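Keep the Junk Drawer

My sister-in-law emptied her junk drawer in December and she has not stopped talking about it. She bought a set of those clear dividers, she watched a couple of videos, and by the end of the afternoon she had one drawer with scissors, tape and a single pen in it. A single pen! I was shown this drawer the way other people show you a new baby.

I said it looked lovely, which it did. Then I went home and opened mine, and I have been defending it in my head ever since, so you may as well get the benefit.

Mine is the second one down, left of the stove. It has a roll of twine, birthday candles (used, but only once), a tape measure that sticks at 60 inches, a key to a house we sold, takeout menus from Ruotsalainen back when they still did lunch, and an Allen wrench from every piece of furniture we have ever put together. If you asked me to write a list of what belongs in a kitchen, none of it would be on there. But I open that drawer more than any other in the house.

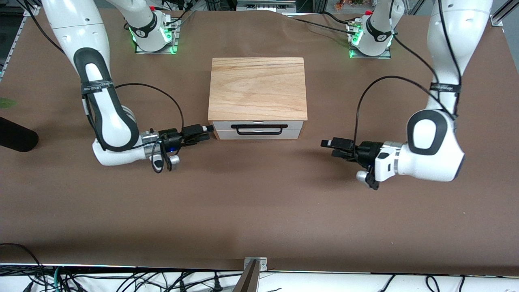 The trouble with the tidy people, and I say this as someone who has read Gemma Bunting's column for years and even liked some of it, is that they think every object has a category. She wrote once that if you can't say what a thing is for in 5 seconds, it should leave the house. Well, what is a rubber band for? It's for whatever goes wrong next. Same with the twine. You can't file that under anything, and if you put it in a labeled tub in the garage with the other "fasteners" you will never, ever go and get it when the trash bag splits.

I also think there's some snobbery in it. It's easy to throw out a screwdriver if you don't mind buying another one. My grandmother in Huldale had a drawer so full you had to press down on the contents with a butter knife to get it open, and she'd have been horrified at the idea of tossing a good button. She wasn't sentimental about any of it. She just remembered what it cost to be without. When the handle came off her big saucepan she had it back on in 10 minutes with a bolt out of that drawer, and it stayed on until we cleared the house.

Now, I'm not arguing for piles. I had a neighbor when we lived over in Hirnden whose whole dining table was a junk drawer, and the family ate on the couch, and that isn't what I mean. A drawer has sides. When it won't close you have to take something out, and you do, and you're back to normal by supper. I know people with three of them and I think that's pushing it.

My friend Hayley Sugden takes the other side and she takes it well. Her point is that the drawer is really a pile of decisions you didn't make, and every time you rummage past the dead batteries you feel a little bit worse about yourself. I thought about that one for quite a while. And sure, the dead batteries should go (I went and took them out after we talked, so score one for Hayley). But I don't feel worse when I rummage. I feel like I'm visiting. There's a luggage tag in there from our trip to Bodley, and I'd never frame it or put it in an album, but I like bumping into it when I'm after the tape. 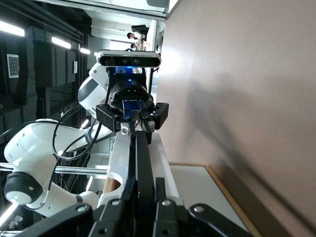
Two black grippers, with a bit of light wood in between.

What bothers me most is the way it's sold. Dividers were $20 at the store when I looked, for one drawer, and you need two sets if your drawers are deep. So you pay to get rid of things, then you pay again for somewhere to put what's left, and then at some point you pay a third time for a new tape measure. Somebody is doing well out of that and I don't believe it's us.

My sister-in-law called last week, by the way. She wanted to know if we had a spare picture hook. I had four, and I told her to come over and pick whichever one she liked.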